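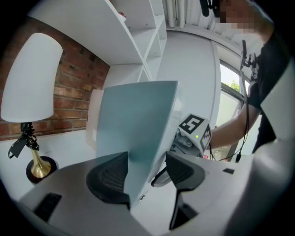 How to Bind a Small Notebook with a Three-Hole Stitch

I have made so many of these little books since May that my shelf in Gratville is bowing, and I still get excited every time I pull the last knot snug. If you have never bound anything before, start with this one! It takes one sheet for the cover, a few sheets for the inside, a needle, and some thread.

What you need

Eight sheets of plain letter paper
One piece of cardstock, the same size or a hair bigger
Waxed linen thread (I use Moser, the medium weight, but any strong thread works if you run it over a candle first)
A blunt needle, an awl or pushpin, a ruler, a pencil
Something smooth for creasing — the back of a spoon is lovely

Folding the pages

Fold each sheet in half the short way, one at a time, and rub the crease hard with your spoon. Then nest them all inside each other and tap the folded edge on the table until everything lines up. I used to fold the whole stack in one go and the middle pages always came out crooked, with a fat, puffy spine. One at a time is slower but so much nicer.

Crease the cardstock the same way and wrap it around the pages.

Punching the holes

Open the book flat to the middle. Mark the center of the fold, then make a mark 2 inches above it and another 2 inches below. Rest the fold on an old phone book or a piece of thick cardboard and push your awl through all the layers at each mark. Keep the point aimed right down the crease. If you wander to one side, the hole will show on the cover as a little off-center dot (mine did for weeks).

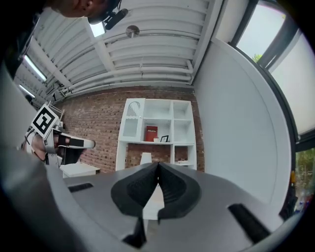

How long should the thread be?

Cut it two and a half times the height of the book. That leaves plenty for the knot and a bit to hang on to while you pull.

Sewing

Start inside, at the center hole, and leave a 3-inch tail. Go out through the center, in through the top hole, and then skip down the inside all the way to the bottom hole. Go out there, and come back in through the center. Now you have two tails, and they need to sit on either side of the long stitch. Pull both gently, along the spine and never straight up — straight up tears the paper. Tie a square knot over the long stitch and trim the ends to half an inch.

Trimming

The inside pages will stick out past the cover a little in the middle. I love that raggedy edge on a sketchbook and leave it alone, but for a gift I trim it with a metal ruler and a fresh blade, taking several light passes.

Next I want to try a Cirison marbled paper cover, the dark green one!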